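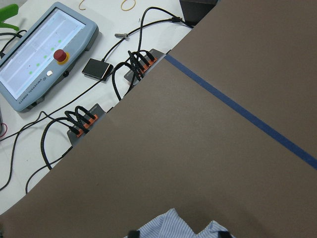
Brown board with a strip of dark blue tape; controller screen at the upper left.

To: Flulter Owners list
Subject: Re: Winter berths and engine servicing

Dear members,

Thank you for the enquiries received following last month's notice. The office wishes to confirm the arrangements for boats kept at the Starby pontoons.

On 'Winter berths and engine servicing', a member wrote:
> My Broruno has done 43 hours on the outboard this season.
> Must it be serviced before lifting out, and does the
> deposit cover the cradle as well?

Servicing before lifting out is not compulsory. The yard does, however, recommend an oil change for any engine laid up until spring. The deposit of 60 euros secures the berth only — cradle hire is invoiced separately by Priedītis, who also supply covers.

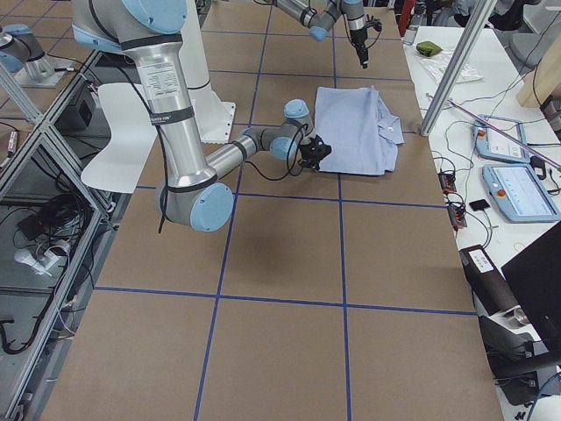
Tabletop in brown kraft paper, marked out with blue tape.

Owners of boats weighing more than 2000 kg are asked to notify the office before booking, as the smaller hoist may not be used for them. Fuel tanks should be left closed and batteries disconnected. Shore power will remain available on pontoon 5 throughout the winter.

Members who intend to sell their boats over the winter may leave a notice at the office. Please state the length, the year of build and whether a trailer is included.

Yours faithfully,
Ieva Juška
Berthing Office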